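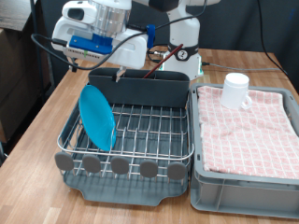

Harms Register, release 2

The Harms Register is a table of classic and collectable cars built before 1975, with one row per surviving vehicle. It was compiled by Pilar Cáceres and Ute Weidemann from club lists, auction catalogues and letters from owners. Each row has a group number, and the number refers to the source, so a plain "2" means a club list when it stands in the group column. Group 1 is auction catalogues and group 3 is letters. Release 1 used letters of the alphabet for the same purpose, and old scripts will need changing.

Contents

cars.csv — 3,000 rows, one per vehicle
owners.csv — 297 rows, one per collection, names removed
sales.csv — 345 rows, one per recorded sale
notes.txt — corrections received after release 1

Columns in cars.csv

car_id: whole number, never reused
maker: as written on the chassis plate where known
model: free text, not cleaned
year_built: four digits, empty if disputed
group: 1, 2 or 3
colour_now: colour at last report
colour_first: factory colour, often empty
fuel: petrol, diesel, ethanol, electric, other
engine_swap: yes, no, unknown
owner_id: matches owners.csv

The fuel column gives what the car runs on at present. A petrol car converted to ethanol is entered as ethanol, with engine_swap set to "no" unless the block itself was replaced. Rakiya Eze checked all conversions by hand and her remarks are in notes.txt.

Sales

Prices are hammer prices without fees, in the currency of the sale. No adjustment for inflation has been made. Private sales are left out, even where both parties were willing to give a figure. Two auction houses sort their lots differently and the lot column is therefore text. Do not convert it to a number or leading zeros will be lost.

Known problems

Coachbuilt cars may appear under the chassis maker or the body maker. Lutz Ostermann is working through them and had reached the letter M in October.

In 200 rows year_built holds the year of first registration. These have the flag reg_year in the last column.

Replicas are excluded, but a car rebuilt on an original chassis is kept. Opinions differ on this and the matter is open.

Loading

Files are UTF-8 with commas and a header row. Fields with commas inside are quoted. The Getell import tool reads them without changes. Sudach needs the header row removed first.

Corrections

Send corrections to Mareike Voß with the car_id and a scan of the document relied on. Photographs of the car alone are not accepted as proof of year. Accepted corrections go into notes.txt at once and into the tables at the next release.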